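The Gray Bin

Eilif Fagerlund came to work at the lost property hall in Vasbridge in December, when the trains were full and people forgot everything. On his first morning the supervisor gave him a key, a cup and locker 182. After this she went back to her telephone.

The hall was long and cold. Things arrived from the Jusovis line in sacks, and they went into gray bins until somebody wrote them in the book. Eilif liked the book. He wrote slowly, with good letters, the way his mother had taught him. Umbrella, black. Glove, left. Child's boot, green.

In the evenings he thought about the owners. Did the woman with one glove keep the other hand in her pocket? He did not tell this to the others, who already found him a little strange.

His own daughter had left for Bilyk in the spring. She had packed in one hour, and in the bathroom she forgot a hairbrush. He kept it on the shelf for three weeks, and then he put it in a drawer, where he would not see it while he was shaving.

On a Thursday he came to a bin near the window, and he stopped with his pen over the page. 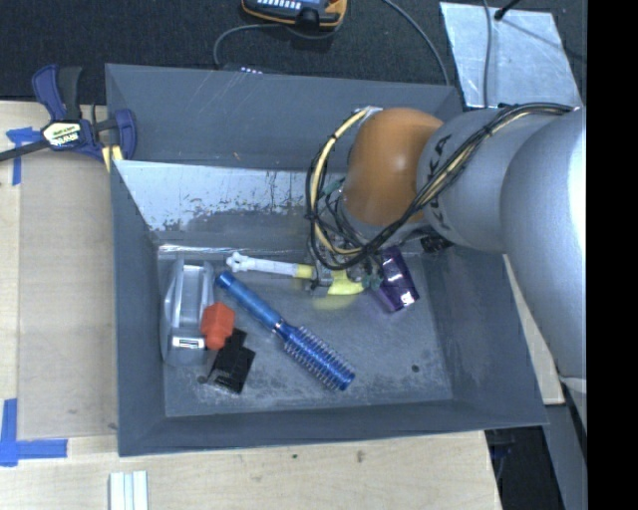 The blue brush in the bin by the window.

It was not hers, of course. Hers was red, and it was at home. But he stood there until the supervisor asked if he was sick.

"No," he said. "I am only looking for the word."

He wrote it down: Hairbrush, round, blue. Then he asked if he could use her telephone, and how much it would cost to call Bilyk.

"Five minutes," she said, and she pushed it over the desk to him.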